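Review: the Proltetti practice board, after a semester in our robotics club
by Roswitha Imhof

Our club has bought a lot of stuff over the years that looked great in the catalog and then lived in a cupboard. So when Waltraud Hämmerli (she runs the club with me) wanted to put most of our spring money into one slotted gray board and its lesson pack, I grumbled. I take it back! We've had the Proltetti practice board in use since early spring and I want to tell other clubs about it, including the parts that bugged me.

We're an after-school group, mixed ages, and this year the older students picked server maintenance as their project. The goal is a robot arm that can do the boring, careful jobs in a machine room: line up with a slot, hold a part straight, put it in without bending anything. That's a lot harder than stacking blocks, and the students found that out in the first hour. You need something to practice on that won't cost you a motherboard every time somebody types a wrong offset, and I'd been making do with pieces of foam and cardboard for far too long.

The board gives you a good mix of targets. There are narrow slots, wider frames, a big square holder up in one corner, and a shelf lower down that sticks out far enough to get in the way of a careless approach. I love that shelf. Every student has planned a nice straight path right through it at least once, and you can hear the groan from the hallway when the simulator turns red.

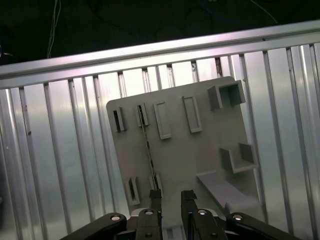 The practice board up against the ribbed metal panel, with the gripper at its lower edge.

We mostly set the board at a slight tilt. Anyone can teach an arm to hit a slot that is perfectly level, but a few degrees of rotation and suddenly the kids have to think about frames of reference, and they have to look at the camera picture properly instead of guessing. One of our quieter students wrote a little routine that finds the edges of the board first and works out the angle from there. It took her most of June and it's the best code anyone in the club has written.

The lesson pack has 30 exercises in five levels. The first two levels are gentle, nearly too gentle, and our older ones flew through them. Level three is where it gets fun, because that's where you start coming in at an angle and closing the fingers on something thin. I'd happily pay for a second pack that was all level three and up. The score sheets go to 88 points for reasons I can't work out (Waltraud has written to ask), but the students got very attached to that number and there was real cheering when the first team hit it.

Now the grumbles. The gray is very gray. With a shiny background behind it our vision code kept locking on to the background and ignoring the board, and we lost several afternoons to lighting. A version in a darker color, or with a printed marker or two in the corners, would save a lot of clubs a lot of bother. The manual was clearly written by someone who knows the board by heart, so the chapter on calibration skips steps a beginner needs. We ended up writing our own two-page version, which new members now get on their first afternoon. And the mounting hardware is sold separately! We got ours from Jodwood and it fits fine, but put it in your budget from the start.

After the board comes the real thing, and this is what sold me. The students moved on to a proper server motherboard, with its memory slots and its blue expansion slot, and most of what they'd learned came along with them. They already knew to stop short, check the angle and then go in slowly. They already argued about approach paths in the right words. There was plenty left to learn, of course, since a real board is so much more crowded, and you spend half your time working out where the gripper's own body will end up while you're watching the fingertips. 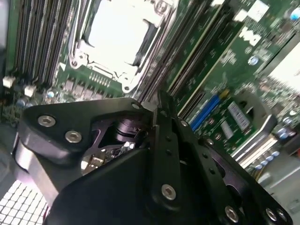
Do you need programming experience to start with the practice board?
A little helps, but our newest members had none and got through the first level by changing numbers in the sample scripts, with an older student sitting next to them.

We also tried the smaller Jesteo kit for a couple of weeks, borrowed from another school. It's cute and quick to set up, and for a younger group I might pick it. For ours it ran out of challenge too soon.

Would I buy the Proltetti board again? In a heartbeat, and if the budget allows we'll get a second one next year so two teams can work side by side. If you run a club and you're on the fence, write to us through the club page. Waltraud is happy to send you our calibration notes, and I can pass on the lighting setup we ended up with.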